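Equipment Planning and Procurement Specialist (Robotics)
Hultcombe site, full time, on site
Posting opened September 2023
Reference: ZK-167

Zokau runs a manipulation laboratory at Hultcombe and is preparing to replace and extend its two-arm workstations. We need one person to own the equipment plan from requirement to acceptance. The position reports to the head of laboratory operations and sits with the engineering group, two doors from the workstations.

The present budget cycle closes at the end of May. By then the plan must hold a costed line for every arm, gripper, controller, mounting plate, cable set and spare that the laboratory will order in the following cycle. The current asset list has 167 lines. Of these, 43 have no recorded replacement cost, and clearing them is the first task of the job.

The work

Tabletop tasks at the stations use everyday objects on a surface marked in squares with tape. Requirements for reach, grip opening and cable length are taken from that layout, and you will be expected to measure at the station before you write a specification.

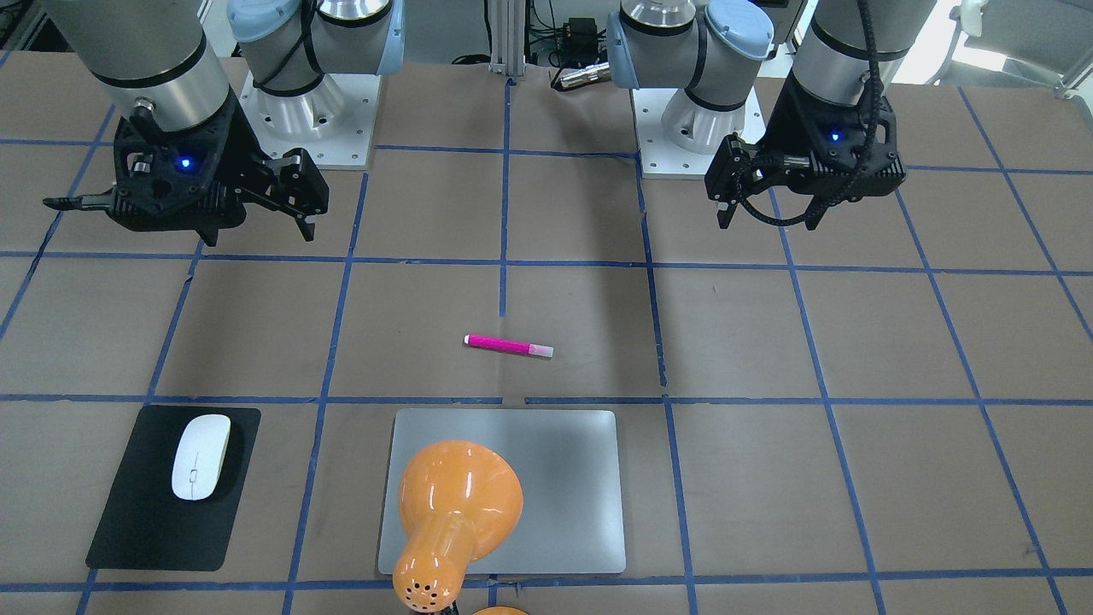 Two-arm station with parallel grippers, Hultcombe laboratory.

Duties

Maintain the equipment plan and the rolling budget. Each line carries a unit cost, lead time, service interval and expected end of use.

Write purchase specifications for arms, end effectors, teach pendants, aluminum framing and power distribution. Specifications go to at least three suppliers for any order above the site threshold.

Compare quotations on total cost over the planned period of use. Freight, mounting hardware, software licenses, training days and calibration are entered as separate lines. Quotations that fold these into one price are returned to the supplier for a breakdown.

Hold the spares stock. Gripper fingers, wrist cables and connectors are the items ordered most often. Reorder levels were last set under the Sandberg project and do not match the present rate of use.

Plan floor space. A second arm on a station changes the base plate spacing, the frame, the position of the operator table and the cable runs. Drawings are kept in the Nestel folder and must be updated before an order is released.

Run acceptance checks on delivered equipment: count against the packing list, inspect for damage, verify repeatability against the supplier's stated value, and sign or refuse within 20 working days.

Prepare a short written report each quarter showing spend against plan, open orders, late deliveries and any line that has moved by more than the agreed margin.

Required

A two-year technical degree or equivalent experience in mechanical, electrical or automation work.

Three years in purchasing, planning or maintenance of technical equipment. Experience with industrial or collaborative arms is useful but can be learned here.

Ability to read mechanical drawings and wiring diagrams.

Good command of spreadsheets, including linked sheets and version control. The plan is a spreadsheet and will stay one through the next cycle.

Clear written English. Specifications are read by people who have not visited the site.

Preferred

Training in machine safety or risk assessment.

Experience with lease and buy comparisons. Two of the planned stations may be leased.

Working knowledge of import paperwork for electrical goods.

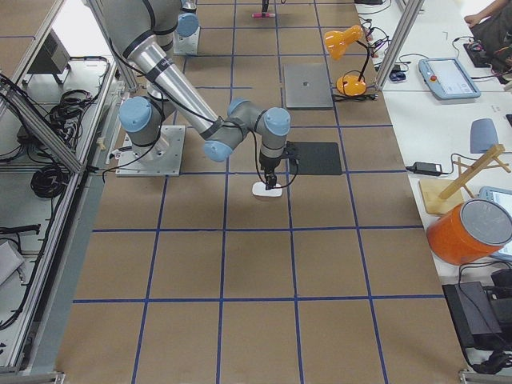 Does this position include operating the arms?
Operation is limited to acceptance checks and is done with a qualified operator at the pendant. Training is given in the first month and is renewed every year.

Conditions

Hours are 40 per week, with a start time between 7:00 and 9:00 a.m. Remote work is available for reporting weeks only. Leave is 20 days per year plus public holidays. The salary band is listed on the internal grade sheet and is sent to every applicant who passes the first review.

The job involves time on the laboratory floor, some kneeling to measure base plates and frame feet, and handling of boxed parts within the site lifting limit. Closed shoes are required. Supplier visits take place a few times a year and travel is paid.

The contract is for two years, with a review at month six. Extension depends on approval of the station budget.

How to apply

Send a resume and a one-page note to the Zokau hiring office at Hultcombe, quoting the reference. The note should describe one equipment purchase you planned or carried out: what was specified, what it cost against budget, and what you would change in the specification.

Applicants who pass the first review receive a short exercise. It contains three supplier quotations for the same gripper set, and asks for a comparison table and a recommendation. Allow two hours. Interviews are held on site and include a walk through the laboratory.

Agencies are asked not to submit candidates for this position.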